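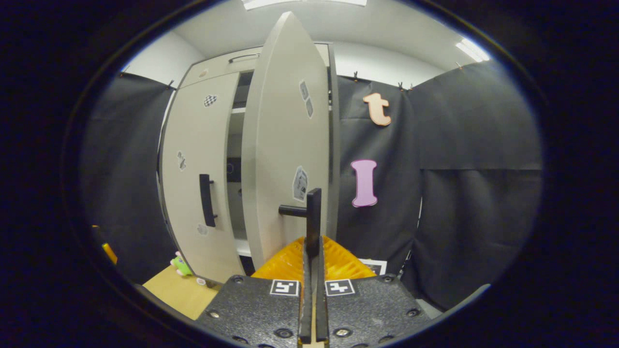

Tenants in Giltport have told the Dramani Legal Fund again and again that they only learned of their hearing after a judgment had already been entered against them, and one longtime renter remarked that she would gladly have gone to court if anyone had let her know there was a date.

With those words very much in mind, the Fund filed a petition in August with the Pundgate Circuit Court, asking that the county's new fast-track eviction rule be put on hold while the court decides whether it squares with the state constitution. The petition is brought for 241 households in Giltport and the towns nearby, and we are grateful to every one of them for sharing their papers and their time with us.

Under the rule, a landlord may ask for a judgment 2 days after a notice is posted on the door. Before the change, renters had the chance to file a written answer first – a small step, but one that let a great many families work out a payment plan and stay put.

The filing runs to more than 200 pages, and much of it is made up of statements from renters, landlords and court clerks. Several of the landlords would like the old timetable back too, and we thank them warmly for speaking up.

The Clostia Housing Clinic has joined the case and will keep its evening help line open until 8 p.m. for as long as the matter is before the court. Renters who have received a notice are welcome to call, and please do have the notice close by when you ring – the case number is usually near the top.

The court has not yet set a time for argument. Copies of the petition can be requested from the Fund's Giltport office.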